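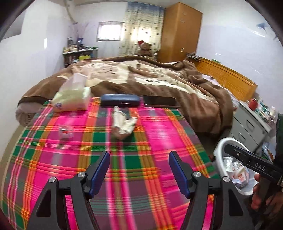

4. Clearing the bed before a linen change

This section covers the bed in a standard Banodstead room: the plaid cover, the comforter, the pillow and whatever has collected on top. Read it once before you start. The wardrobe is covered in section 5 and the laundry room in section 6.

Before you start

You will need:
two trash bags (one for trash, one for recycling)
a shallow tray or box for small items
a damp cloth and a dry cloth
the clean linen set, still folded

Put the clean set on the desk chair until step 12. Do not put it on the floor.

4.1 Personal items

1. Turn on the ceiling light and open the blinds.

2. Take the phone off the bed first. Phones left face down on a patterned cover are easy to miss, and Zava Laundry does not pay for phones that go through the wash.

3. Put glasses in their case, close the case and place it in the tray. If the case is empty, look for the glasses before you move any bedding.

4. Pick up the tissue box and set it on the desk. Throw away used tissues one at a time. Do not shake them off the cover onto the floor.

5. Check small clear bags before throwing them out. A bag with something in it goes in the tray.

6. Run your hand along the top of the headboard. Small things get put down there and fall behind the bed when the mattress is moved.

Note: On beds with a slatted headboard, look between the slats and the mattress as well. Pens, hair ties and charging cables collect there.

4.2 Food and drink packaging

Food packaging is the main cause of stains reported to Zava. Of 1,178 covers returned last year, 97 could not be cleaned and were charged to the room. Most had juice or milk marks.

7. Start with anything lying on its side. Lift cans and bottles with the opening up and keep them level until they are over the sink.

8. Empty drink cans into the sink, rinse them and put them in the recycling bag. Do not crush a can on the bed. The edge can cut the fabric.

9. Milk and juice cartons hold a little liquid in the fold at the top even when they feel empty. Open the fold, drain and rinse. Cartons go in recycling at Banodstead, but not at the Ojeda annex, where they go in the trash.

10. Rinse yogurt cups, including the lid if you still have it. Paper cups and greasy paper bags go in the trash. Clean paper bags can be folded and kept.

11. Screw caps back on plastic bottles. Coil any loose cord and put it in the tray – cord left in the bedding will wind itself around the drum of the washer.

Caution: Never gather up the cover with packaging still inside it. Everything comes off by hand first.

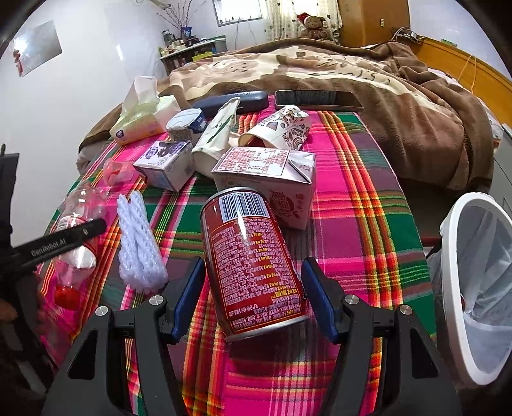
A resident on the second floor of the Ojeda annex wrote in to say that step 9 takes too long at the end of a week, and that it is quicker to stand all the cartons upside down in the sink while you do the rest. We have tried this and it works. Leave them for the time it takes to do 4.3, then rinse.

4.3 Taking off the bedding

12. Fold the comforter in half toward the head of the bed, then in half again, and lift it off in one piece. It is washed twice a year, in April and again in the fall, so at other times just air it over the chair once you have moved the clean linen to the desk.

13. Take off the pillowcase. Check inside for tissues.

14. Look over the plaid cover from both sides of the bed. The stripes hide marks well, so use your hand too. Sticky patches should be wiped with the damp cloth and then the dry one.

15. Loosen the cover at all 4 corners and roll it toward the middle. Carry it rolled.

16. Place the cover and pillowcase in the gray Zava bag and tie the bag shut. Write the room number on the tag.

Caution: Do not use Clendent spot cleaner on the comforter. It is meant for the flat cover only and will mat the pile.

4.4 If something is missing

Unpack the bag before you call the desk. If it has already been collected, give the desk the tag number. Zava holds bags until around 2 in the afternoon, and items found are returned with the clean linen.

Continue with section 5, Wardrobe and shelves.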